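Search this book
Enter keyword
Go

Chapter 4
Angles Where Lines Cross

I failed my first geometry test. I got 15 points, my teacher wrote a kind note under the score, and I hid the paper inside a library book and returned the book. So if you come to this chapter feeling a little sick, pull up a chair!

What saved me was a street corner. I grew up in Pamthorpe, where Deák Street meets the old mill road at a slant, and the bakery on the corner had to be built to match. One end of the shop was so pointed that only a broom fit in it. The other end was wide enough for three tables. My aunt Fanni Antal ran the place, and she used to complain that the same two streets had given her a good corner and a useless one. I heard that for years before I saw there was some math in it — the wide corner and the narrow corner sit side by side along a straight street, so whatever one of them gains, the other loses. Together they always make 180 degrees.

Now walk across the intersection (look both ways, please). The building diagonally opposite the bakery has a pointed end too, and it's exactly as pointed. We call these vertical angles, a name I have never liked, as they don't have to stand up and down at all. The word comes from "vertex," the point where the lines meet. You'll use it maybe 600 times before June, so you may as well make friends with it.

In this chapter we'll name the angles, prove that the opposite ones match, and then use that to find angles we can't reach with a protractor. You'll need a ruler, a pencil and a protractor you can see through.

Before Section 4.1, put two strips of tape across a desk or the floor. Don't try to make them square to each other. Slanted is better!
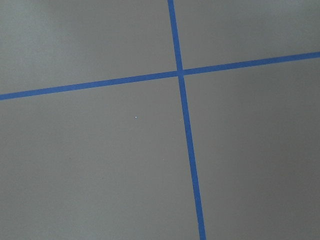 Figure 4.1 Two strips of blue tape crossing on a gray surface.

Measure just one of your angles and write it down. Then, without touching the protractor again, write down what you think the other three are. Keep the paper — we'll come back to it in Section 4.2, when we have a proof to go with your guesses.

Related chapters
Chapter 3: Rays, Segments and Lines
Chapter 5: Parallel Lines and the Balturden Rail Yard
Chapter 6: Triangles
Answers to Odd-Numbered Problems, page 498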